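How to write a creative brief in 35 minutes

Quick one. Client is waiting, designer is waiting, you have half an hour and a bit. This is the way we do it at Nerkard and it holds up fine for small jobs: a mailer, a landing page, a set of social posts. Not for a full rebrand.

Before you start

Get the last brief for the same client, if there is one. Get the sales email too, the one where they first said what they wanted. People write plainer in emails than on forms.

Step 1. The job in one sentence (first 6 minutes)

Who should do what, by when. "Get lapsed Berel customers to book a spring service before the end of May." No adjectives yet. If you need a comma, fine. If you need two sentences you probably have two jobs, so split it and bill it as two.
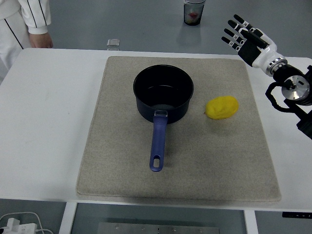
Arango commented that one sentence never survives the first client call, and that it's better to write it with them on the phone. Fair point. We do that now when the client will pick up. Still draft it first though, otherwise you end up typing whatever gets said loudest.

Step 2. The audience

One person, not a age range. What do they use now, why haven't they switched, what would annoy them. Three lines. Steal from reviews and support tickets, real wording is gold here.

Step 3. The one thing to say

Single message. Everything else goes in a box called "support" underneath. For Grudlow we had eleven selling points on the form and went with free pickup. The other ten went in the box, the writer used two.

Step 4. Deliverables and limits

Sizes, formats, word counts, logo files, legal lines, who signs off. Budget in hours. Put 15 percent aside for changes, you'll use it.
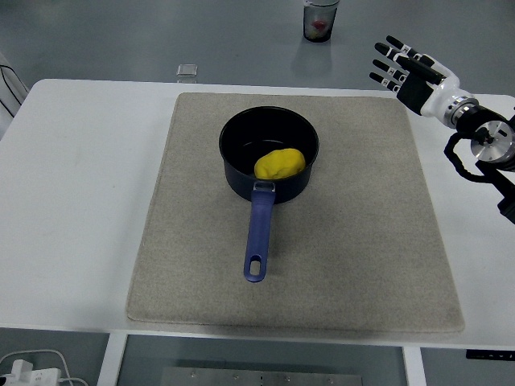 How long should the finished brief be? One page, with the specs on a second page if the printer needs them.

Step 5. Read it out loud

To someone who isnt on the account. Where they frown, fix it. Then cut the background section in half, it's always too long.

Step 6. Send

PDF plus the editable file. Ask for sign off in writing, put a time on it (4 pm works, gives you an hour to chase). Don't start design on a verbal OK. Rounds of changes: 3, stated in the email, after that it's hourly.

Template to follow once I've cleaned the client names out of it.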